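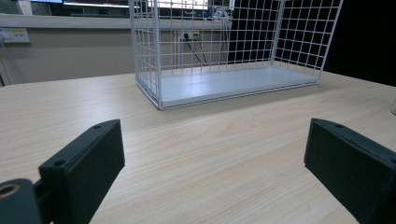

4.2 Open containers and the habit of putting things back

Much of what households told us about tidying came down, sooner or later, to the container, and in particular to whether a person could see into it without getting up. We had gone into the Prestbridge study expecting to talk mostly about shelves and cupboards, and we did talk about those, but the conversations kept drifting back to the baskets, tubs and boxes that live on tables and counters and seem to belong to every room at once. The type we came to call the open grid basket is the one in Figure 3: white wire worked into a square mesh, tall sides, no lid, and a solid white floor that sits just above the tabletop. The wall behind it can still be seen through the mesh, and this plain fact turned out to matter a good deal to the people who used one. A basket like this hides very little. Several participants told us, with some affection, that it kept them decent, and that they would never have let a cardboard box of the same size get into such a state in the first place if they had been able to see its insides from the sofa.

Figure 3. An open grid basket of the type discussed in Section 4.2, on a light wood-look tabletop.

The solid floor deserves a few words of its own. Wire baskets with wire floors are common and cheap, and we had both sorts in mind when we drew up the interview guide, but we had not thought to ask about the floor at all until a participant in the pilot round brought it up (she had lost a great many pen caps, she said, and had grown tired of looking for them). After that we asked everyone. The answers were remarkably consistent. With an open floor, small items tip, snag or drop through, and people respond by lining the basket with a folded dish towel or a sheet of card, which then has to be washed or replaced and is quite often forgotten. With a solid floor, people put small items in directly and stopped thinking about it. A jar stands up straight. A stack of envelopes stays a stack. One participant described the difference as being like setting something down on a table inside a table, and we have not found a better way of putting it.

Over the length of the study, the 279 households kept simple diaries of the things they put away at the end of the evening, and between them they recorded 1,693 tidying episodes. The diaries were as varied as the people who wrote them. Some were terse to the point of mystery, and others went on for a page about a single drawer, for which we were grateful. We read them all in full before any coding began, partly to get a feel for the language people used and partly because they were a pleasure to read. The scheme we settled on is adapted from Krishnan, whose earlier work separates putting away (an item goes to its own place) from gathering (an item goes to any place that will hold it for now). We kept both terms, and added a third, parking, for the items that were gathered with every good intention and then stayed where they were until the next big clean.

Open baskets were used for gathering far more than for putting away, as one might guess. What surprised us was how kindly people spoke of them even so. In the closed-box households, gathered items tended to turn into parked items, and participants wrote about lifting the lid with a certain dread. In the grid basket households, the contents stayed on people's minds in a gentler fashion. They noticed the scissors as they walked past and took them back to the kitchen. They noticed the library book. A few people found this tiresome and moved the basket to the bedroom, where they could shut the door on it, and we do not want to suggest that everyone is happier with their belongings on show. Flullwood makes a similar observation about glass-fronted cabinets, and suggests that people differ a great deal in how much of their own clutter they can comfortably look at over dinner.

Height came up more often than we expected. Tall sides keep a heap from spilling, and they let a person fill the basket well beyond what it ought to hold, so that whatever went in first is soon buried at the bottom. Our participants had their own small remedies for this. Some stood things on end, like files. Some kept 2 baskets where they used to keep one, and let the second take the overflow. Others simply tipped the whole lot out on the table once a week and started over, and wrote in their diaries that it was oddly satisfying.

Where the basket stood also had a bearing on how it was used. A basket on a clear table attracts things, and it gives them a boundary, so that the rest of the table has a fair chance of remaining usable for supper or homework. Lamel calls this the harbor effect in a discussion of hallway trays, and we think the name fits here as well. It was weaker on counters that were already crowded, where the basket had to be moved whenever someone wanted to chop an onion, and it all but vanished when the basket went up on a high shelf. We return to these differences in placement in Section 4.3.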